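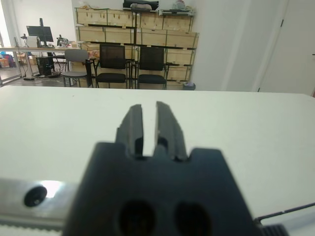 The two-fingered gripper at its white worktable in the Lalley robotics laboratory.

Students enrolled in the summer automation course at the Lalley school spend their first two weeks on a single subject: picking something up and putting it down again. The course, now in its second year, is directed by Ileana Lungu, who holds that small tasks teach more than large ones.

"A student who can write 900 lines of code may still be unable to close a box," Lungu said. "We begin with the box."

Participants work in pairs. One partner plans the motion of each arm, and the other keeps the written log, which is graded with the same weight as the program itself. Every exercise is planned on paper first — a rule that returning students defend with some energy.

In July 2022 the pairs moved on to exercises for both arms. Irina Gavrilă and Warrick Cartwright chose a small black tray with a white lining and a separate windowed lid. Their plan assigns the lid to the left arm, while the right handles a long black object.
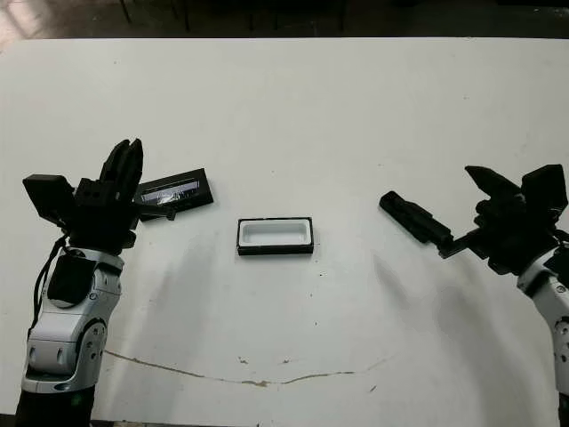
Final Reviews in August

Each pair will present its log and a live run to a panel led by Cyprian Witkowska. Applications for next summer's course will open after the reviews and should be addressed to the school office.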